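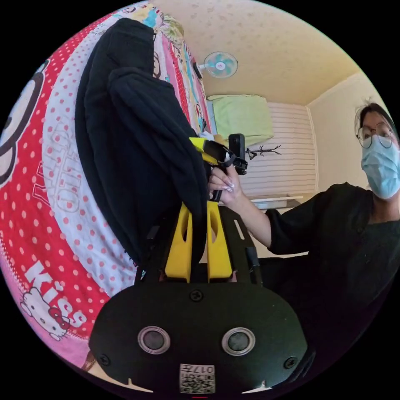
A black garment held up beside a bed with a polka-dot bedspread.

Bedspread

A bedspread is a decorative top covering for a bed, laid over the sheets and any blankets. It is larger than a blanket of the same nominal size, and in its full form hangs down to the floor on the open sides of the bed. A shorter version that reaches only past the edge of the mattress is usually called a coverlet. In everyday speech the two words are often used for the same thing, and in warm climates a single printed cotton cover may serve as bedspread and blanket together.

Types

Woven bedspreads carry their pattern in the cloth itself. Matelassé and candlewick are two older kinds, the first with a raised, padded look and the second with tufts of soft cotton yarn. Quilted bedspreads have a filling stitched between two layers of fabric.

Printed bedspreads are the most common kind in bedrooms used by children and young adults. Stripes, checks, flowers and polka dots are standard patterns, and many prints add cartoon animals or short words in large letters. Prints are often sold in sets with matching pillowcases, though households commonly mix covers from different sets on one bed.

Use in small bedrooms

In a small bedroom the bed is often the largest flat surface, and the bedspread doubles as a work surface for sorting and folding clothes. Large items such as sweatshirts and jackets are easier to handle there than on a desk or chair. The garment is lifted by the shoulders, shaken out, laid flat and folded, or else hung up on a coat rack. Spare blankets are folded and kept at the foot of the bed, on a shelf or on top of a cabinet.

Dark clothing leaves lint on pale covers, and a smooth weave is easier to brush clean than a tufted one. In her household handbook Layug, Maribeth Barredo recommends making the bed before any laundry is sorted - a flat cover keeps small items such as socks from getting lost in the bedding.

Care

Cotton and polyester bedspreads can generally be washed by machine, provided the drum is large enough for the cover to move freely. Printed covers are turned inside out and washed in cool water to slow fading. Red dyes may run in the first washes, so a new red and white cover is washed alone. Candlewick should not be ironed, as heat and pressure flatten the tufts.

Line drying is suitable for most types. A heavy quilted cover is hung over 2 parallel lines to spread its weight, and turned once while drying.

See also

Blanket
Coverlet
Duvet
Quilt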